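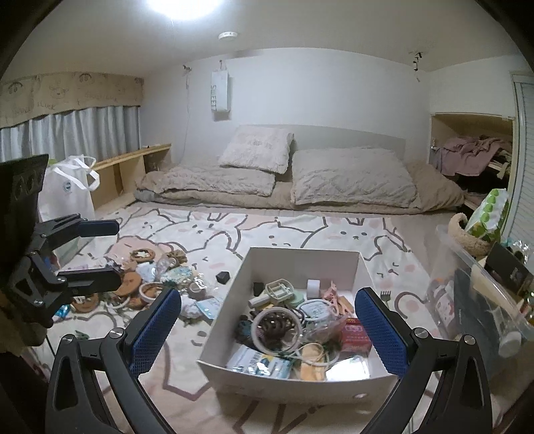

How do I sort a box of small parts and accessories before a move?

2 min read

I'm moving in November to a place with one closet, and I have a lot of little stuff to deal with. Hair clips, spare buttons, adapters, plastic bits that came with furniture, handles, hooks. Some of it I know I need. Some of it I haven't touched since the last move and I can't say what it belongs to. Right now it's split between kitchen drawers, a shoe bag and a couple of open boxes in the bedroom.

I've tried twice to go through it and both times I ended up putting everything back. Is there a method that works for things this small? I don't want to buy a big organizer if I'm only going to fill it with junk. I also have a Joo shelf unit that I'm taking apart, and I'm worried about losing the hardware for it.

Posted by tallpines

Asnakech Mersha

I did this last year when I went from a house to an apartment. What worked for me was doing it on the bed. Put down a sheet you don't care about, tip out one container at a time and don't start the next one until the sheet is clear. You have to finish before you can go to sleep, so you do finish.

Make piles by where the thing gets used. If you sort by what it's made of or what size it is, you'll have a nice pile of plastic and still not know where to put it. My piles were bathroom, sewing, electrical, furniture and unknown.

The unknown pile is the hard one. I put mine in a bag, wrote the month on it and gave it 3 months in the new place. I went back for one thing, a cover for a battery compartment. The rest went out.

For the shelf unit, put the screws and brackets in a zip bag and tape the bag to the underside of one of the shelves. Use painter's tape so it comes off without pulling the finish. Don't put furniture hardware in with the rest, even for one night. Take a picture of the unit before you take it apart, and another one halfway through.

I wouldn't buy an organizer until you've unpacked. I bought one with 36 compartments and used maybe a third of them. Small open boxes inside a drawer do the same job and you can see what's in them.

dkr_basement

Just throw it out. If you haven't used it in a year you won't. I had something like 1,000 screws in coffee cans and I don't miss them.

overlook21

I agree with most of the first reply, but I'd be careful about throwing out adapters and chargers. Check the label on each one and match it to a device before you decide. The charger for my old Hotska radio looked like junk and a new one cost me $21 with shipping.

Buttons can all go in one jar. It isn't worth sorting them unless you sew a lot.

Also, pack one small bag of things you'll need the first night: a screwdriver, the hooks for the shower curtain, a phone charger, scissors. Keep it with you and don't let it go on the truck. Mine ended up at the bottom of a box of towels and I opened everything else with a house key.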